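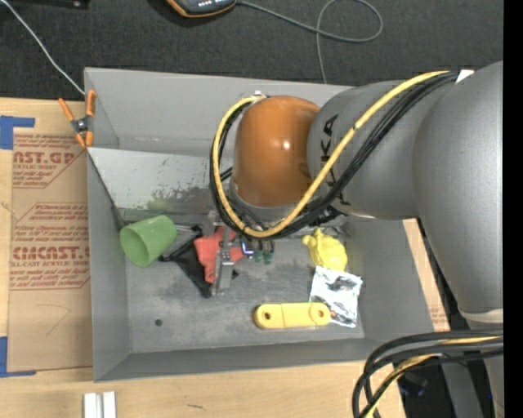 Grey bin on a light wooden tabletop. Photo: Yolandi Dlamini

Monday, September 15, 2014

GRELSTEAD SMALL ELECTRICALS COLLECTION BACK FOR SECOND YEAR

Old kettles, dead phones, tangled chargers – all wanted again. Grelstead's small electricals collection reopens this week at 57 drop-off points, run by Bredine with sorting at the Tyagi yard on Skasum Road.

Last year's run closed with 3,000 items handed in. Toasters mostly. Hair dryers a close second.

"People had drawers full of the stuff and no idea where to take it," said Savita Rawat, collections manager at Bredine. "We had calls all through August asking when we'd be back."

Free to use, no booking. Plugs and leads can stay on. No fridges, no tellys over 59 cm, no loose batterys please – these go to the main tip as before.

Working items are checked and passed on to local households through Abhishek Sengar's team at Tyagi. The rest is stripped for metal. Drop-off points open until 4 pm, libraries later.

Full list of sites from the Bredine press desk. Contact Meenakshi Kushwaha, interviews on request.

ENDS

Recent releases
Skasum Road closure – revised dates
Bredine names Shivam Tomar as depot manager
Garden waste: autumn timetable
Grelstead glass rounds move to fortnightly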